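Backdrop for a church hall craft sale — steam it or just leave the creases??
Drimitville Makers Board > Booths and Display

corinahauser
Nov 10, 2025
Ok quick one, typing this on lunch. I have a table at the Drimitville winter sale and for once I want a proper backdrop behind it. Bought black cloth, the cheap kind, came folded up in a packet the size of a paperback. So now it has fold lines everywhere like a road map. Ironed one corner and it went shiny. Stopped.
Do I steam it? Wash it? Return it and get the stretchy stuff? Wall behind me is painted plaster and the hall lady says pins ok but no tape. Need to hang the shop name on it too.

bujar_z
Shiny means it's polyester and your iron is too hot. Flip it over, use the back as the front. Low heat, damp dish towel in between. Done.

FlurinaP
Do NOT iron it on a carpet btw. ask me about my carpet

Cyrill Aebischer
Return it. Black polyester picks up every bit of lint in the building and under hall lights you see all of it. I went to cotton velvet last year and never looked back. Heavier, yes. But it drinks the light and your stuff pops.

bujar_z
Velvet for a church hall table, come on. She sells what, soap?

corinahauser
Candles lol. And felt mice

Cyrill Aebischer
Candles look great on velvet. Not sorry.

vitoria.garcia
Velvet also holds the smell of candles forever so there's that. I'd go with wash it, hang it wet over the shower rod, let the weight do the work. Mine was 800 grams soaked, weighed it once on the kitchen scale bc I was worried about the rod. Rod was fine. Most of the folds dropped out overnight. A few stayed and who cares

FlurinaP
+1 shower rod

Cyrill Aebischer
The customer cares. A creased backdrop says you did it in the car.

vitoria.garcia
I did do it in the car

bujar_z
My two cents after a lot of these. People look at the table. They look at the price tags, they look for change in their bag. I have done the Jarkach market with perfect pressed cloth and with cloth straight out the bag and sold the same. October was my best one yet and that was the bag cloth.

Cyrill Aebischer
Jarkach is outdoors, its all wind, nobody has a flat cloth there. Indoor is different. Light comes from one side and every fold throws a shadow.

corinahauser
Ok so shower rod then decide. What about the letters?? I was going to do vinyl but the quote was silly

FlurinaP
Foam! Kids section. Get the big ones. Pin from the back if you can, or push a dressmaker pin in at a slant through the edge of the foam so the head hides. Don't glue. I glued once to a rented cloth and paid for the cloth.

bujar_z
Foam is fine but go bright. White on black looks like a funeral notice. Pink yellow orange whatever you got

Cyrill Aebischer
Mixed colors look like a daycare. One color, one size.

FlurinaP
She sells felt mice Cyrill

Cyrill Aebischer
Fair.

vitoria.garcia
Also lay them out on the floor first and take a picture. And hang the cloth BEFORE you pin the letters, the cloth sags in the middle and a straight row turns into a smile. I've seen a whole name go downhill like that

corinahauser
How are you all keeping the sides from flapping? There's a door right next to me

bujar_z
Clips. Clip to the table, clip to the wall if theres anything to clip to. Zetent used to do a pack for tents, the 3 inch ones, too big for this really. Clothespins do the job.

Cyrill Aebischer
Sew a hem with a chain in it. Curtain weight, 200 grams a side is plenty.

bujar_z
or a clothespin

FlurinaP
For the letters q, this is more or less the look I mean — foam letters on black, creases left in, light wood table out front. Colors all over the place and I think it's cheerful. Note pins along the top in the second one, holding it along the top edge.

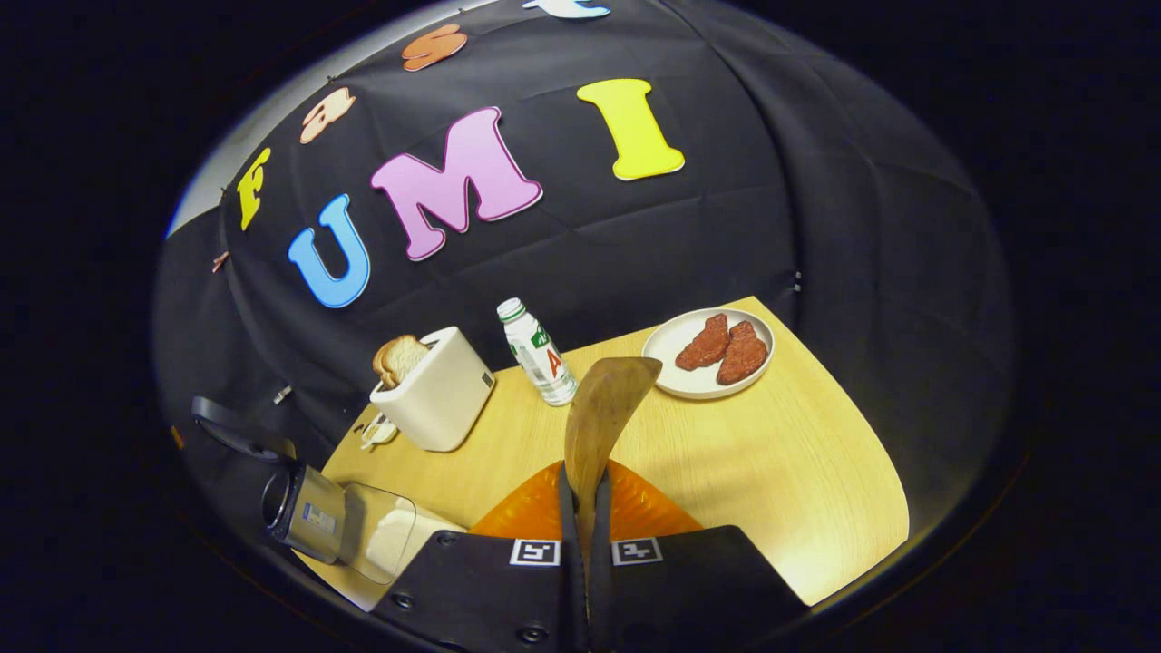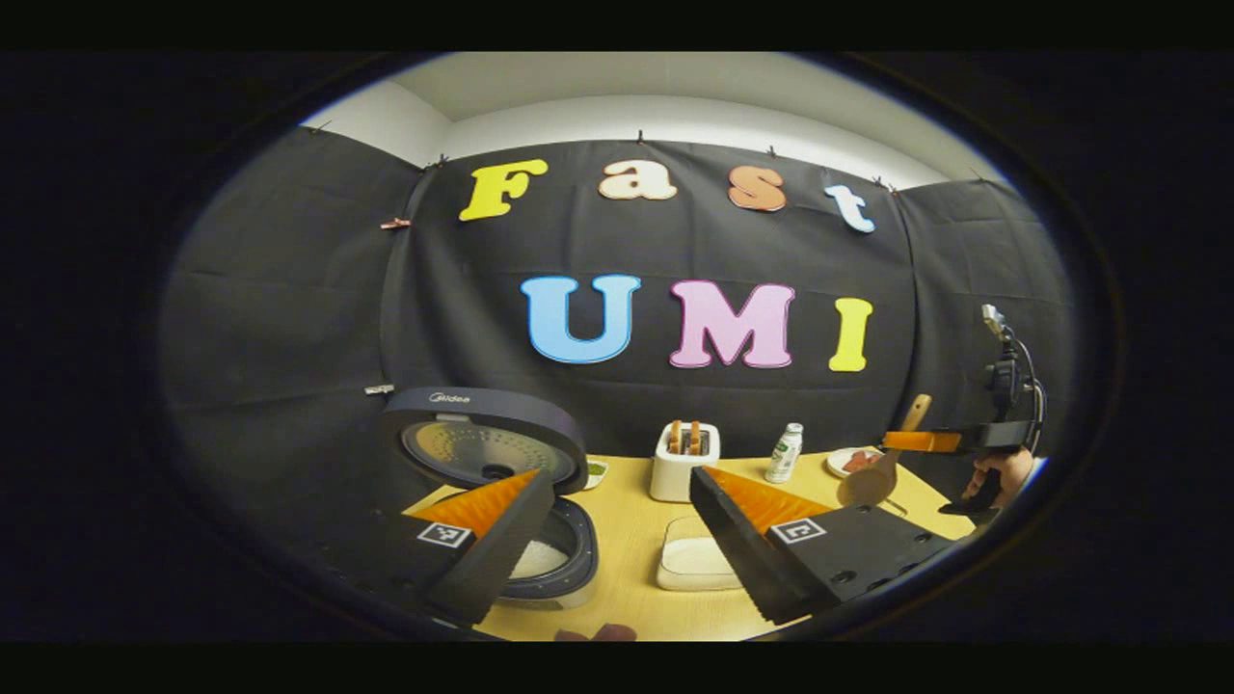 Cyrill Aebischer
Fine, the colors can stay. I still say get the steamer out. Kubíček on the main road rents them by the day, ask for the upright one, the hand one spits. And if you do go velvet, message me, I have an offcut sitting in the hall closet that's too short for my table and might fit yours.

corinahauser
How short is short

Cyrill Aebischer
800 mm on the drop. Width is fine.

corinahauser
too short for behind but maybe ON the table, with the poly behind?? two blacks. is that weird

bujar_z
they wont match. Put a runner on it

vitoria.garcia
two blacks never match, go plain wood table. Let us know how the shower rod goes

corinahauser
Its hanging now. dripping on the cat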